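About Direll

Last updated: Friday, September 18, 2026

Direll is a school for adults who want to learn Italian. We teach evening and weekend classes from beginner to advanced, and we have done so from the same building on Caruso Street since we opened.

The school was started by Leonardo Galli, who had taught high school Italian and wanted to offer something for people who had missed their chance the first time. The first class met in the back of a bakery and had two students. Both of them finished the course, and one now teaches our Saturday beginners.

Last year 468 people took a class with us. Some are planning a trip, some have family in Italy, and a good many had a grandparent who spoke a dialect at home and never passed it on. Classes are kept small so that everyone speaks in every lesson. We use our own workbook, called Givine, which Leonardo wrote and which the teachers revise each June. The beginner book covers the 1000 words we think are worth knowing first. The second book takes that to 2000.
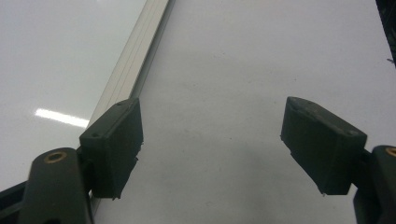

Placement is free and takes half an hour. You talk with a teacher, read a short passage, and write a few lines about your week. There is no grade. If you are placed in a class and it turns out too easy or too hard, you can move in the first two weeks at no charge.

We do not prepare students for university exams, and we do not teach children under 16. For both of those we can point you to other schools in the area.

The lending library on the second floor is open to current and former students. It has novels, cookbooks, magazines and a shelf of films — most of them with Italian subtitles. Books may be kept for three weeks.

Our sister school in Lovitgate follows the same calendar and uses the same books, so students who move between the two can pick up where they left off.

Contact: front desk, Caruso Street, weekdays from noon | © 2026 Direll | Back to top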